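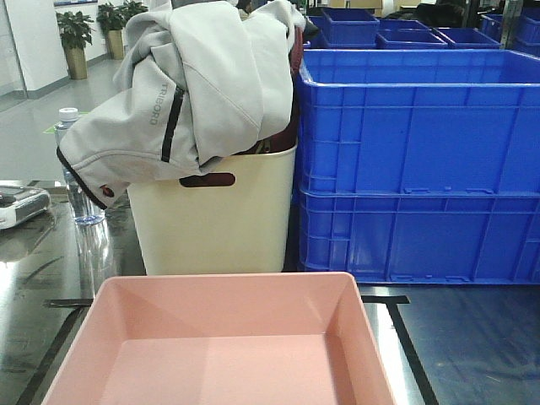

Is the Brenard lecture on jury pay only for law students, one reply asked last night. It isn't. Anyone can sit in, and a recording goes up after. I watched the whole thing and took notes, so this is a thread.

1/7
The talk is part of the spring series at Brenard Law School, March 29, 2022, online only. The topic is who can afford to serve on a jury, and who gets excused because they can't.

2/7
The main case study is Parkach County. Last year the court there mailed 704 summonses for one set of trials. 311 people asked to be excused for money reasons. Most of them were paid by the hour.

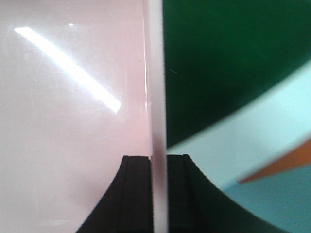 3/7
What jurors get paid. In Parkach it is $7 a day, plus parking. The rate has not changed in a long time. If you drive in from Murthy, the gas costs more than that.

4/7
Some employers keep paying you while you serve. Zanix does, up to two weeks, and it is the biggest employer in the county. Small shops and restaurants mostly don't. State law says they can't fire you for it. It does not say they have to pay you. 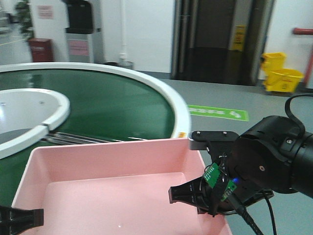

Couldn't the court just let people put it off until a better month, someone wrote under post 4. You can, once. The lecture covers this near the end. For a lot of hourly workers there is no better month, so they come back and ask to be excused anyway.

5/7
The proposal in the talk is a state fund that would pay a higher daily rate to anyone whose employer doesn't cover the time. Questions went on well past the hour, mainly on who pays into it.

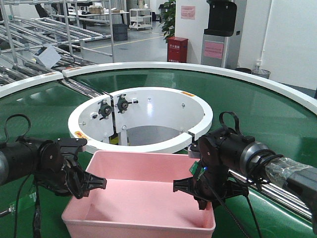
Pink bin between two grippers.

6/7
Over 500 people signed up, so the live chat moved fast. The slides are easier to follow in the recording.

7/7
The reading list is on the series page. Start with the Parkach court report. It's short and the tables are in the back.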